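Fri 11 January

I renewed my membership at Stinddale last week, after a fortnight of putting it off. The form is still on paper and you still have to post it, or hand it in at the hut by the first tee. I handed it in, as I was going past.

Stinddale has nine holes and no clubhouse to speak of. There's a hut with a counter, a kettle and two changing benches, and a car park that holds perhaps twenty cars if people are sensible. I joined in May the year before last, having given up the game for most of my thirties. The full fee went up to £220 this time. It's still less than half what they ask at Orura, where I played as a junior, and Orura would also want me to wear a collar.

The main change is the winter course. They've closed the fourth green until spring and moved the hole to a mown patch short of the bunker, so it plays as a par three of a bit over a hundred yards. I don't mind this. The real fourth is the wettest part of the course, and last winter I walked off it with mud up to both shins. The greenkeeping notice says new drains are going in along the left side. There are pegs in the ground already but no trench.

Mats are compulsory on the fairways again. I bought mine from the hut for £8 and it's fine. It's a bit of green plastic turf on a string. You drop it, put the ball on it, hit, and pick it up again. The string matters more than the turf. I had one without a string before and left it behind on the seventh twice in the same month.

I've been trying to sort out my short game over Christmas. My handicap has been stuck since the summer, and when I went through my cards it was clear where the shots were going. I'm rarely in serious trouble off the tee at Stinddale, as there isn't much trouble to be in. I lose them from 60 yards and closer. I hit one fat, then I hit one thin over the back, then I chip on and take two putts. It comes to a six on a hole where I was nearly at the green in two.

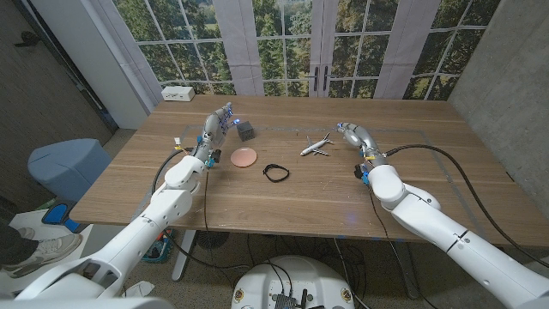 So the plan for January has been one club and one distance. I use the old Hettiarachchi wedge, the one with the worn grip, and I go to the practice field beside the ninth with a bag of balls. I pace out the distance to a towel and hit 30 shots at it, then collect them and go home. It takes under an hour. I tried doing more the first time and the last dozen or so were worse than when I'd started, so I've kept it at that.

Two things have helped. The first is standing closer to the ball than feels right. The second is keeping my weight on the left foot from the start and leaving it there. I'd read both of these many times and never done either for longer than a hole. On Tuesday I had more than half of them finish within a few paces of the towel. The field is soft, so they stop where they land, and I expect it to look less good on a proper green.

The grip needs replacing before the season starts. I'll probably do it myself. I have a vice and some tape left over from when I did the irons, and the only thing I'm missing is the solvent. The shop at Drisesent used to sell it in small bottles but has stopped, and the last time I went in they tried to sell me a trolley.

I'm still carrying my bag, for the record. Trolleys are banned at Stinddale when it's wet, so from November to March it would sit in the garage anyway. I've cut down to nine clubs for winter: driver, one hybrid, four irons, two wedges and the putter. I haven't missed the others yet. The long irons might not go back in at all.

The winter league has started too, every second Saturday, full handicap, best six scores to count. I played in the first one and came in somewhere in the lower half. I had a seven at the second after losing a ball in the leaves right beside the path, where three of us had seen it come down. We looked for the full three minutes and then had to let the group behind through. One of them found it, of course, and left it on the tee marker at the third for me.

The next round is a week tomorrow, with tee times from nine if there's no frost. The sheet is up in the hut and there were still four gaps on it when I looked. I've put myself down for 9.40, which gives the first few groups time to knock the dew off, and gives me time to scrape the car.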